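Garment flattening policy: coverage metric goes up but folds remain. Is my reward wrong?

Posted in Manipulation / Deformables
Tags: cloth, bimanual, coverage, evaluation

Dremine_k

I am reproducing the flattening stage of a two-arm folding pipeline. The policy was trained by imitation on 2375 demonstrations and then fine-tuned with a coverage reward: garment pixels seen from overhead, divided by the pixel count of the same garment laid flat by hand. Evaluation is 162 rollouts, 5 garments, random crumpled start. A rollout counts as a success at 0.85 coverage.

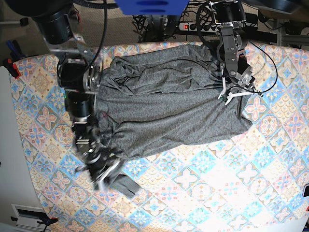 Coverage is computed from a color threshold followed by a largest-component filter. I chose it over a learned mask to keep the reward cheap. With a heathered gray shirt on a cloth printed in pink, blue and cream, the threshold holds up in most of the workspace, but the lower right part of the cloth is blown out by glare and I do not trust the values there. The grippers are masked using forward kinematics before counting.

Rollouts that pass the threshold often still have folds running through the body of the shirt. The folding stage then fails on them. Two things I would like to know:

Is coverage alone known to be a poor stopping criterion?
Would a wrinkle term help, or is this a segmentation problem?
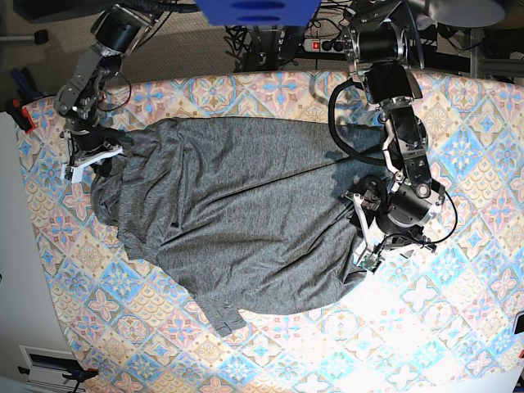

Overhead view, both grippers at the garment, diagonal folds in the fabric.

For this garment the hand-flattened reference was taken once, in June, and has not been repeated.

Ebbe Isaksson

Coverage alone is a poor stopping criterion. A shallow wrinkle costs very little projected area, so a garment can sit close to its reference value and still be unusable for folding. The gradient of the reward is also smallest exactly where you need it, near the flat state. We saw the same behavior on the Viklund bench and ended up with three changes.

First, stop on keypoints. Label shoulders, hem corners and cuffs on 2000 frames, train a small detector, and require the distances between them to match the flat template within a tolerance. Coverage stays in the reward but is removed from the success test.

Second, log grasp depth. When a gripper closes on the outer layer only, a pull flattens the garment. When it takes a bunch of several layers, the pull moves the whole mass sideways and coverage hardly changes. The overhead view cannot separate the two cases well. A wrist view sometimes can, provided the gripper does not fill it.

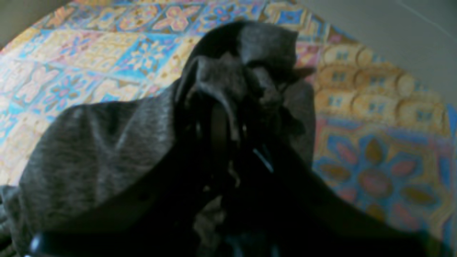

Third, penalize the number of regrasps per rollout. Without this the fine-tuned policy tends to oscillate: it pulls left, then right, and collects reward from noise in the mask. Plot coverage against step number for single rollouts instead of the mean and you will see whether yours does it. The mean hides it completely.

On the wrinkle term: we tried edge density inside the mask and dropped it. It responds to knit texture and to changes in lighting. Depth variance works if your sensor resolves the folds.

Also retake the reference. Knits stretch with repeated pulling, and your denominator is old.

cirkurico77

just raise the threshold to 0.95, worked for me

Trasteck_lab

Raising the threshold will mostly lower the success rate without telling you why. Before changing the reward I would check the glare. Take the final frame of each rollout, split them by whether the mask overlaps the washed-out area, and compare coverage with a hand-drawn mask for both groups. If the errors differ, fix the light or lock the exposure first, then retrain.

Dremine_k

Split the rollouts as suggested. Errors are larger in the overlap group, with the mask losing pixels along the sleeve. Exposure is now locked and the reference has been retaken. Keypoint labeling is in progress. Accepting Ebbe Isaksson's answer.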